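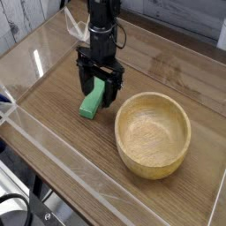 Grüner Klotz, helle Holzschale, mehr braucht der Tisch nicht.

Ich bin ja eine große Freundin der leeren Schale. Bei meiner Schwägerin steht auch so eine auf dem Esstisch, und drin liegen (Stand November) Batterien, ein Fahrradschlüssel, 3 Hustenbonbons und Post von der Versicherung. Dafür hat doch kein Mensch eine Schale gedrechselt!

Kyriaki Michailidis findet mich da zu streng. Eine Schale will gefüllt werden, schrieb sie mir, sonst könne man sich auch einen Teller an die Wand nageln. Na ja. Ich mag eben die Maserung innen, diese weichen Ringe, und die sehe ich nur, wenn nichts drinliegt. Abends bei Lampenlicht kann ich da richtig lange reingucken.

Und Bauklötze? Dürfen von mir aus danebenliegen, gern auch schräg und kreuz und quer. Unsere hatten früher einen Stoffbeutel, über 1000 Stück sollen es mal gewesen sein, und in eine Schale wären die nie gekommen. Obst übrigens auch nicht, das liegt bei mir auf der Fensterbank.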